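Soup month, sort of

2024-01-16

OK so quick one because I have to be out the door in a bit and the post from last week never got finished. Still in drafts. It was about the curtains. You didn't miss anything.

So. Soup month. Regular readers (hi Clem) know I try this every January and usually quit partway through. The idea is one pot of soup or something souplike, eaten for lunch until it's gone, then another. No buying lunch at the place by the station. That's the entire plan.

Why I do it – money, mainly. I looked at what I spent on sandwiches between July and Christmas and it was almost 800 and I had to go and sit down. Eight hundred! On bread with stuff in it! Some of it wasn't even good bread.

First pot was lentil. Red lentils, onion, a carrot that had seen better days, cumin, the end of a tube of tomato paste. 300 grams of lentils is too much by the way, it looks like nothing in the bag and then it swells up and you're eating orange cement. I thinned it twice. Still cement. Good cement though, lemon helped a lot.

Second pot was supposed to be Marietjie's chicken and barley. Marietjie Ngcobo, we shared an office at Drurico years back and she used to bring it in a giant flask and make everybody jealous. She emailed me the recipe and I swear half of it is missing. "Add the rest of the things." What things Marietjie. I guessed celery and thyme and it came out fine, bit pale. She says I forgot the bay leaf and also that I should of browned the chicken first. Noted.

Stuff I've learned so far, no order:

Salt at the end. I keep doing it at the start and then it cooks down and ugh.

Freeze it flat in bags. My freezer has one working drawer, so this matters to me more than it probably does to you.

Barley drinks everything. Leave it overnight and there's no soup left, just a damp barley situation. Top it up with water in the morning.

A heel of parmesan in the pot is worth it. Fish it out before you serve anyone else.

Bread is allowed. I decided that on day two.

Clem Prendergast wrote in to say soup isn't a meal, it's a drink with ambitions, and that he'll be sticking to his toasted cheese. Fine Clem. More for me.

Also got asked about pots. I mostly use the big dented one with the lid that doesn't match, it holds enough for 6 lunches and I'm not replacing it. I don't think it matters much for soup, honest. If it holds liquid and gets hot you're in buisness. Small electric ones are handy if you've only got one plug and no stove, which was me for the whole of my first year in Dromholm, living on noodles and frozen peas. 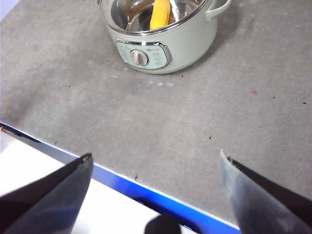 Mint green with a silver rim. Corn chowder next??

Anyway chowder is what I want to do next. Corn, potato, smoked paprika, milk at the very end so it doesn't split. Maybe bacon if there's any left after the weekend. If you've got a version without a ton of cream in it please send it over, comments are open again, I cleared out the spam.

Right, shoes, keys, lunch bag. It's the last of the barley today.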